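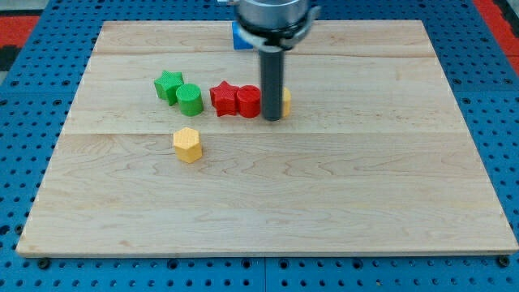
CORINNE VASEK

Notes for "What Do You Charge For That?"
Dukeck Craft Guild spring talk, May 20, 2007

(Leave the maple up while people find chairs. Don't start until the coffee line is gone. Water on the LEFT this time, I knocked it over in February.)

Hi everybody. Can the back hear me? OK. Wave if I start mumbling, I drop my voice when I talk about money, which is a terrible habit for somebody giving a talk about money.

So I make kitchen things out of wood and I sell them, mostly on Saturdays, mostly outdoors, under a canopy that has tried to leave without me more than once. I've got a little line of stuff I call Ona. Boards, spoons, trivets, a salt box I'm very proud of and that hardly anyone buys. And I want to talk about how you come up with the number on the tag, and then how you stand there behind the table and say the number out loud to a person's face. Those are two different skills and I was bad at both.

Pottery people, knitting people, soap people, this is for you too. Swap in your own stuff when I say wood.

My first market

(Tell this one quick. It runs long if I do the voices.)

My first market was the Roussel Street one. I had 30 pieces on a card table with a bedsheet over it. I sold out before lunch! I drove home singing. I thought, well, that's it, I'm a businesswoman.

Then I sat down with the receipts. I'd brought in 400 dollars. Lovely. Then I started taking things out of it. Lumber, sandpaper, oil, the booth fee, gas, the lunch I bought myself to celebrate. After all of that I'd spent 251, so there was 149 left, and I hadn't paid myself for one minute in the shop. I'd been out there every evening for weeks. I didn't want to do that division and I'm not going to do it for you now.

(Pause. Somebody always laughs here, let them.)

And the thing I want you to notice is that selling out felt like proof I'd done it right. It felt great! But a table that's bare by eleven in the morning is usually telling you the tags were too low. The lady who bought four spoons from me didn't buy four because she needed four spoons. She looked at the price and looked at me and thought she'd better grab them before I figured it out.

How I'd been setting prices

Ask the room: how did you pick your last price? Take three or four answers. Don't argue with any of them.

Here's how I did it. I walked around the market, found somebody with a board kind of like mine, and went two dollars under. Which sounds like research. But I had no idea what that person's costs were. Maybe they got their wood free from an uncle. Maybe they were losing their shirt too, and I was two dollars under a person who was also two dollars under somebody. I picture a whole row of us doing that all the way to the parking lot.

The other thing I did was ask myself what I'd pay. Don't do that one. You know how to make it. You're the worst customer you've got. I would never in my life pay full price for a wooden spoon, I've got a bucket of them in the garage.

The worksheet

(Hand out the sheets now, not earlier, or they'll read ahead. Pencils in the coffee can.)

OK, the sheet has four lines on it and I've left them plain on purpose.

Line one, materials. All of it. Not just the big lump of whatever it is. The glue, the string, the tag, the tissue paper, the sticker with your name on. I used Stundard boxes for a while for the nicer pieces and I had never once counted the box. The box cost more than the oil.

Line two, your time. Pick an hourly number. I don't care what it is as long as you write one down today, in this room, in pencil. If you're squirming, write what you'd pay a grown-up to come over and do yard work, and then ask yourself why you were about to write less than that. Then time yourself on a batch. Use a kitchen timer. Include cleaning up. Include the part where you stand there and look at it.

Line three is everything that isn't tied to one piece. Booth fees, the canopy, the card machine if you have one, gas, blades getting dull, the light bill. Add up a season's worth and divide by how many pieces you figure you'll sell. It won't be exact. Mine was off by a lot the first year and it was still miles better than pretending the line wasn't there.

Line four is extra. I was raised to think line four was greedy, and I had to get over that. Line four is what pays for the piece that cracks, and the rainy Saturday, and the new canopy.

Give them five minutes. Walk around. Don't hover over the quilters, quilting numbers are always awful and people get upset. If somebody's total is way above what they charge, tell them mine was too.

When the number comes out too high

OK so you've got a number and half of you hate it. It's higher than anything you've ever put on a tag. You've got a few choices here.

You can charge it. Try it on one piece, one weekend. I mean it, just one. Put it in the middle of the table at the real price and leave everything else alone. I did that with a serving board at 72 dollars, which to me was a ridiculous amount of money, I could hardly write the tag. It sat there two Saturdays. The third Saturday a man picked it up, turned it over, said "this is nice," and handed me the cash. He didn't even blink! I'd been bracing for a fight for three weeks and there wasn't one.

You can make it faster. I used to sand everything by hand because I thought that was what handmade meant. It was mostly sore elbows. Doing twelve at once in place of one at a time helped more than any tool I've bought.

You can change the thing. Smaller, simpler, fewer fiddly bits. My salt box had a carved lid, and now it doesn't, and not one customer has asked where the carving went.

Or you can quit making it to sell and go on making it for fun. That's allowed. I have a friend's wedding gift kind of bowl that I'll never put a tag on. I'd have to charge so much I'd be embarrassed, and I like making it, so it's a present bowl. Done.

Saying it out loud

(Stand up straight for this part. Come out from behind the table.)

Now the scary bit. Somebody picks up your thing and says "How much is this?"

The old me said, "Oh, that one's, um, it's forty-five, but I could do forty, it's got a little mark on the bottom." They hadn't said anything yet! They'd asked one question and I'd knocked off five dollars and pointed out a flaw.

What I do now is say the price and then close my mouth. "It's forty-five." And then I wipe something. I keep a rag on the table just for this. It's very hard to talk yourself down while you're wiping a trivet.

Turn to your neighbor and practice. One asks, one answers, switch. It feels silly and it works. (Two minutes. It'll get loud. Clap to get them back.)

A few things people will say to you:

"I could make that myself." Say "You should, it's fun!" and mean it. Some of them will. One of mine came back the next summer and bought one after trying.

"They've got these cheaper at the store." Yep, they do. I say "they sure do" and smile. There's no argument to win there.

"What if I take two?" Decide before you leave the house. I don't do anything off for two. I do a little off for six, around the holidays, if they pay right then.

"Would you do it for less?" It's fine to just say no. I say "I can't on that one," and then I show them something smaller. Always have something smaller. Half my table is under twenty dollars for that reason.

Raising prices on people who know you

This one came up the last time I gave this talk and I flubbed it, so I've thought about it since.

Do it between seasons. New tags on the first day out, everything at once, no sign apologizing. I'd written a sign. It had the price of lumber on it. My sister made me throw it away and she was right, it read like a ransom note.

A couple of regulars did grumble. One still buys from me and one doesn't. I miss her a little, she had a very nice dog.

Family gets a family price and I keep it in my head, never on paper, because paper gets passed to cousins.

Questions

(If it's quiet, ask who has sold through a shop. That'll get them going, everybody has a consignment story.)

If they ask about shops: yes, the shop takes a big bite, so your price has to have room for it BEFORE you walk in. And don't sell it cheaper at your own booth down the street. The shop will find out and they won't be happy with you.

If they ask about taxes: I'm not the one. Go see somebody who does it for a living. Save your receipts in something bigger than an envelope.

If they ask what oil I use: catch me afterward, we'll be here all night.

Collect the pencils. Get the coffee can back. Extra worksheets go on the table by the door.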